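Packaging and Waste, Week 4
Monday, September 19, 2022

Topic: Why we throw away things that still work

Start with the Woltthorpe survey, which you were all supposed to read and which three of you did. The town asked 1,076 households what they thought happened to a cup after it went in the bin. Most said "recycled." The sorting plant at Nivness, asked the same thing, said "landfill," and went back to work.

Key terms for the midterm:

Single-use: made to be used once. The definition is easy. Getting people to agree on what counts as "use" is where your grade goes.

Wishful sorting: putting an item in the recycling bin because you'd feel bad otherwise. Greasy pizza boxes are the classic case.

Liner problem: many paper cups have a thin plastic coating inside. Paper mills don't want the plastic and plastic plants don't want the paper.

Deposit: a small charge you get back on return. Sulter tried one in its bus station, at 62 cents a cup. Returns went up. So did the number of people looking through the bins, which the report calls "informal collection."

Paper, in two common forms or something close to them:
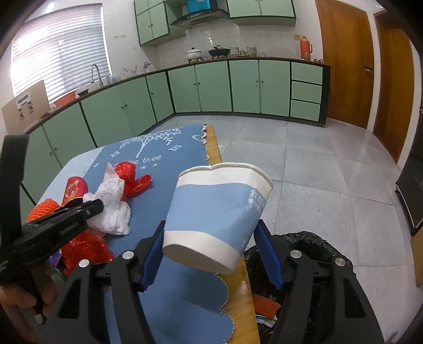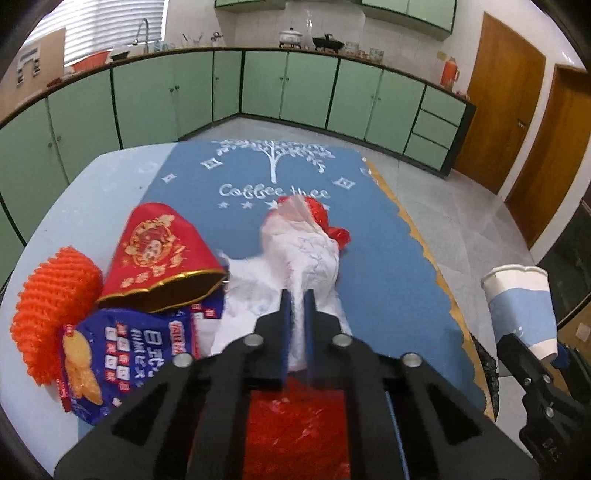 Now the Eren figures. The office building there used 1,583 cups in one week, with 154 people on staff. Work out the daily rate per person before next class, assuming five working days. Show your steps. "It seemed like a lot" is not a step.

Reading: chapter 5, skipping the part on glass, which we do in December.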